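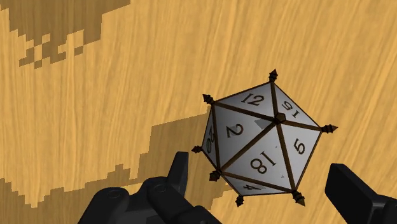 Been reading faculty bios all week for a hiring thing at Tistport and I have questions about the whole genre.

First one: "held a postdoctoral fellowship in motor physiology." Held it for how long? Four years or two? The bio gives one date and leaves the rest to your imagination. I went to the CV. The CV skips February to whenever.

Second: job titles. One candidate was "research associate," "associate research scientist" and "associate in research" at the Dumitrescu lab, all within nine years. I'm supposed to read that as climbing. Maybe it is. The pay grade looked the same to me. 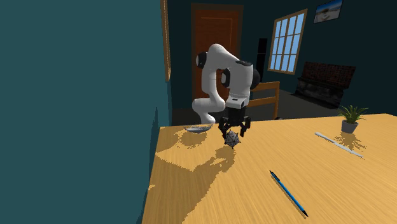

Third, the word "pioneered." A spinal reflex bio I read today says the author pioneered a recording method at Grirent. I pulled the papers. Nine authors on the first one, and our pioneer is in the middle. Same bio says the work "informs the design of robotic limbs." Does it? A white arm bending at a high shoulder and coming down to two jointed black fingers looks a bit like ours, sure. I'd still like one citation from somebody who builds them.

Fourth: "has consulted for Clidex." Once? Over lunch? Put the year on it or leave it out.

I'm told I'm being harsh and that everyone's bio reads this way. Fine, then everyone's bio is hard to check, and we use them to decide who gets an interview.

My own bio, last updated 04/11/2025, says I have "broad interests in neural control." I wrote that. I couldn't tell you what it means either. Changing it tonight.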